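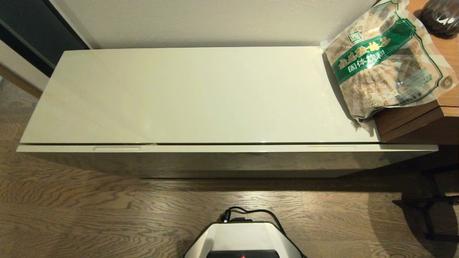

Drawers with no handles never get closed all the way, one reader wrote to Prekum in October, and whatever has no other home in the house ends up inside them. The reader wanted to know whether the fault was in the furniture or in the people using it.

Friday, May 3, 2024
By a Prekum staff writer

The question went to a furniture fitter at Pirnomwood, a repair and installation shop in Gernton that handles low storage cabinets with a gloss white finish. The interview took place over two visits to the shop on Ghoneim Street.

The fitter's view is that most complaints about low drawers come down to load and clearance. "A finger slot gives you less to pull on than a bar handle," the fitter said. "With a bar you can be off center and it still comes out straight. With a slot you need two or three fingers in it, and people tend to pull up as well as out. The slides wear unevenly, and then the front no longer meets the rail."

A slot also means that the front edge gets touched every time. On a gloss surface, skin oil collects on the lower lip of the opening and picks up dust. Pirnomwood tells customers to wipe the inside of the slot with a damp cloth and a drop of dish soap, then dry it. Spray polish is discouraged, as it runs down behind the front and stays there.

The seam between the top panel and the front rail needs separate attention. Where the finish is broken along that edge, water gets into the core and the board swells. "If you can catch a fingernail on it, deal with it that week," the fitter said. "Let it dry, glue it, clamp it with a soft pad. If you wait, you are replacing the panel." Heavy bags of dry food should be kept off the edge of the top, in the fitter's opinion, and stored upright in a bin with a lid.
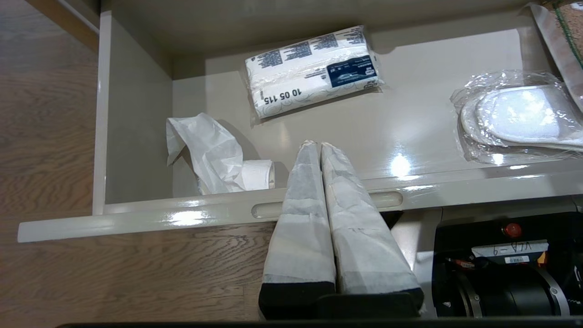
Pirnomwood does not sell drawer dividers and the fitter is not keen on them for wide drawers. The usual insert is made for cutlery, and in a drawer of about 1010 mm it slides from side to side unless it is screwed down. The fitter prefers to sort by how the item behaves when the drawer moves. Flat packs such as wrapped paper napkins hold their position well enough at the back. A pair of disposable slippers still sealed in its plastic bag can go along one side, where the wrapper takes up more room than the slippers do. A roll of paper lying on its side by the front lip is a poor arrangement, and a crumpled bag draped over it will hide it. "Stand the roll on end in a corner," the fitter said. "Fold the bag or throw it out."

Loose plastic bags are the most common cause of a drawer that will not shut. A bag rides up over the back panel, drops behind it and is pushed against the rear of the cabinet. The owner feels a soft stop 10 or 11 mm short of closed and assumes that the slides have failed. The fitter's first step on such a call is to lift the drawer out and look behind it.

On loading, the shop's rule is to keep the contents at least 8 mm below the top of the sides. Weight goes to the back half – the slides carry it better there when the drawer is open. Sealed packs stay sealed.
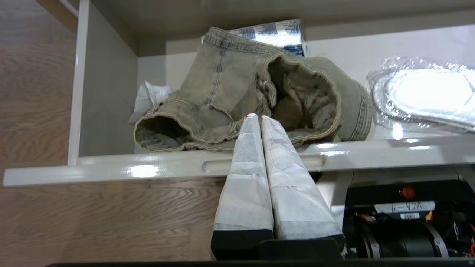 Clothes have no business in a drawer that also holds boxes and paper, according to a comment left under Prekum's last storage column, and a household that mixes them has run out of closets. The fitter did not fully agree. "Denim is fine in a low drawer. It is heavy, it stays put, it doesn't mind pressure," the fitter said. "What I would change is the folding."

Jeans that are rolled and bunched make a high mound in the middle and hide whatever is behind them, a small cardboard box for instance. The fitter folds them in half along the length and then in thirds, with the waistband down. Folded this way they lie lower and the rear of the drawer can be seen without digging.

Tissue and thin plastic should come out when the clothes go in. Both work their way into the gap at the side wall.

Asked again about the reader's question, the fitter would assign no blame until the drawer had been emptied and pushed shut by hand. If it closes flush, the slides are sound and the contents need sorting. If it stops short with nothing behind it, Pirnomwood will book a visit, and the customer is asked to leave the drawer empty until then.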